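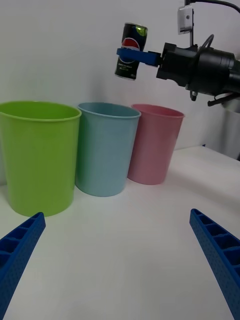 My Szewczyk primer ran out in November and I decided, with the confidence of someone who owns three lip liners, to go without. By lunchtime my foundation had moved to my collar. The Pralstead one I bought next has 2,652 reviews, most of them from people with better pores than mine. It smells faintly of putty – fair enough, given the job – but my chin was still matt at six in the evening. 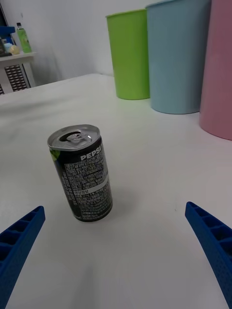

How long should primer sit before foundation goes on?

I give it two minutes, or one slice of toast. Any sooner and it rolls up into little grey crumbs.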